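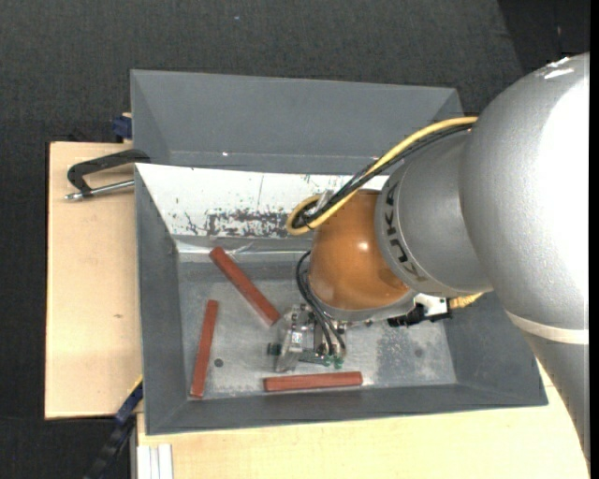 The old plates of Prenow

For 36 years the glass plates of the Prenow observatory stood in wooden cupboards, and very few people asked to see them. Each plate shows a small piece of the night sky, black stars on a clear background, with notes in ink along the border. Now Dorota Wieczorek and Matěj Kolář are reading them again, one by one, in search of stars that change their brightness.

The work is slow. A plate must first be cleaned on the glass side only, then left for a night in the scanning room, so that it takes the same temperature as the machine. On a good day they finish seven.

"My students expect that the sky stays the same," says Wieczorek. "Then I show them two plates from the same month, and one star is missing in the second."

The star she likes to show lies in Cepheus. On the plates taken in May it is easy to find, and four weeks later it has gone below the limit of the telescope. Modern surveys have measured it well, but they cannot say how it behaved before they began. For this the old plates are the only witness.

Many of them were exposed by Genowefa Lis, who guided the telescope by hand, often for 65 minutes without a pause. Her handwriting is small and very regular. Where a cloud came, she wrote the minute when it came and the minute when it left. Kolář says these remarks save him much trouble, as he can correct the brightness for the lost time.

The measurements are kept in a catalogue called Cliten, and its first part should be open to everybody next spring. The southern fields will come later. Several of those boxes have lost their labels, and Felicja Wróbel is still comparing them with the observing books.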